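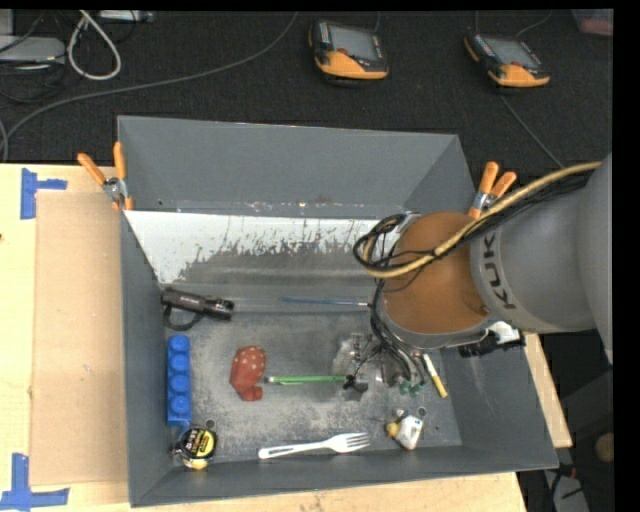

1. Entrance and stairs

[ok] Front door closes by itself and the latch catches.
[ok] Door mat lies flat.
[fix] Handrail on the upper stairs is moving when I pull it. Two screws are missing at the wall bracket. Please do not only tighten the others — put new ones.

2. Exits and lighting

[ok] Both exit signs are lit.
[fix] Emergency lamp near the restroom went off after roughly 30 minutes in the test. It must stay on longer than this, so the battery should be changed.
[ok] Back exit opens from inside without a key.

3. Fire extinguishers

[ok] Kitchen: pressure in green, pin and seal in place.
[fix] Storage room: the extinguisher is good but it stands behind paint cans. I moved the cans, and the next day they were there again.

4. Kitchen

[ok] Fridge thermometer shows 34 °F in the morning.
[fix] Kettle cord is worn near the plug. I put it away in the office cupboard, please do not take it back.
[ok] First aid box is complete. I added burn dressings in August.

5. Storage room

[ok] Heavy boxes are on the low shelves.
[n/a] Ladder was lent to the Abbasi shop, so I could not inspect it. I will look when it returns.
[fix] One shelf is bending in the middle. Take off the paper boxes first.

Comments: the handrail is the most urgent for me, then the lamp. The rest can wait for the next visit.

Checked by Noman Dogar, Grostville building

Search this site Go
Last updated: August
Contact | © Clornach | Back to top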